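Home Notebook Recipes in progress Equipment Archive Search

18/09/2019
Yavuz Sönmez

Red lentil loaf, continued. Picking up from the last entry, where the loaf tasted right but fell apart when sliced warm. Goal for today was a slice that holds together on a fork without adding more flour, plus a first try at the big batch.

Starting point is the same mix as before: red lentils, grated carrot, onion cooked down in oil, rolled oats, tomato paste, ground flax, cumin, smoked paprika, salt. The only change in ingredients is the Shboul oats in place of the store brand, which we ran out of. They're cut thicker. I expected them to need more soaking and they did.

Lentils first. Cooked them in less water than last time, lid off for the last few minutes, and stirred until the spoon left a clean track across the bottom of the pot. Last time I stopped when they were soft, and they were still soupy. I think that was most of the problem. Spread them on a sheet pan to cool. Steam came off for a long time, so a lot of water was still leaving even after the pot looked dry.

Small loaf A: lentils cooled on the pan, oats stirred in dry, rested while the oven heated. Weighed 567 g going into the tin. Baked in the Plaleo oven, middle rack, no foil. Top browned well. Sides pulled away from the tin a little. Sliced warm and it held, but the oats were chewy in the middle and you noticed them. Flavor good. Salt a touch low.

Small loaf B: same mix, oats soaked in the carrot juice and a splash of hot water before going in, same weight, same tin. Softer all the way through, no chew. First slice broke at the corner, the rest were fine. Better loaf of the two if you let it stand. Sliced again cold from the fridge and it cut like a firm pâté.

Small loaf C: as B, but with half the lentils mashed and half left whole. Didn't see much difference in the slice. It looks nicer on the plate. I'd keep this one if we have the time to do it and forget it if we don't.

Tried the flax both ways too. Mixed with water beforehand and left to gel, it clumped and I had to chase the lumps with a fork. Stirred in dry with the oats it went everywhere evenly. Going with dry. The recipe draft says to make a gel, so that line needs to change.

Glaze: tomato paste, cider vinegar, brown sugar, a little mustard. Brushed on at the start it went dark and bitter at the edges. Brushed on for the last part of the bake it stayed red and sticky. Same mistake is in the Cladmont version of this recipe, the old one on the card, where it says to glaze before baking. Crossed it out on the card.

Big batch. Scaled up to 3,000 g total, one deep hotel pan, for the lunch order. Used 2,000 g of that for the pan and kept the rest back to bake as patties, which was the plan from the start — the deep pan doesn't cook through if you fill it. Onions were the slow part. They crowded the skillet and steamed for ages before they took any color. Next time split them between 2 skillets or start them well ahead of the lentils.

The mixer was not worth getting dirty for this. It turned the edges of the batch to paste while the carrot in the center hadn't moved. Finished by hand with gloves. Hands do it faster.

Pan came out of the oven level, a bit pale in the center. Gave it more time and covered the corners with foil. Let it stand on the rack until I could hold the side of the pan with a dry towel and not mind it. Cut into squares. The middle squares were softer than the corner ones but they lifted out whole with the offset spatula. Corners are the best part and people will fight over them.

Patties: pressed with the burger ring, chilled, browned in oil. The chilled ones held their shape. I tried one straight from the bowl and it stuck and tore when I flipped it. Baked on parchment they dried out and cracked around the rim, so pan only. They need something wet on top. Had one with the yogurt sauce left over from the flatbread trial and it was very good, although the sauce would have to be swapped for tahini if this stays vegan on the menu.

Salt. The small loaves were low and the big batch was right, and I used the same ratio. Only thing I can think of is that the tomato paste came from a different can. Check the labels before writing down a final number. For now the draft says salt to taste, then taste again after the oats go in, as they dull everything.

Freezing: wrapped a piece of loaf B and two patties and put them on the left side of the chest freezer with tape and a marker label. Please leave them there. I'd like to see what they do over a few weeks, and one piece should stay in until December so we know if it's worth selling frozen.

Cost is low, no surprise. The flax is the expensive item and we use little of it. Could try it with none, now that the lentils are drier. Adding that to the list.

To do next:
Loaf B with no flax, same tin.
Onions done the night before and kept cold.
Try green lentils in place of a third of the red, for texture.
Gravy. The mushroom one is too thin for this, it ran straight off the slice.
Rewrite the method from the lentil step down. Say "cook until the spoon leaves a track" and take out the cooking time, which depends too much on the pot.
Order parchment, we are on the last roll.

Cleanup note: lentil paste sets hard on the sheet pans. Soak them right away, cold water first. The scrubber with the blue handle is finished, threw it out.

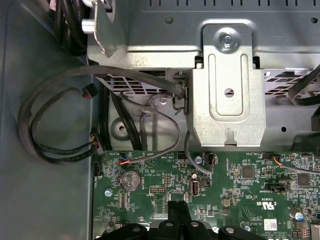
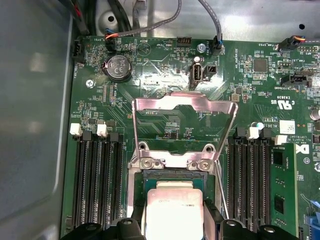
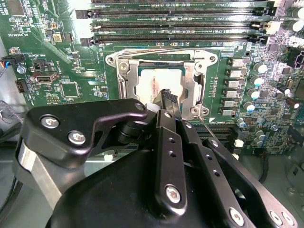 Last of the three: processor in the socket, load plate up.

Leftover squares are on the second shelf, labeled. Eat them or take them home. If anyone heats one up, write down how — I only tried the skillet, and the edge got crisp before the middle was warm.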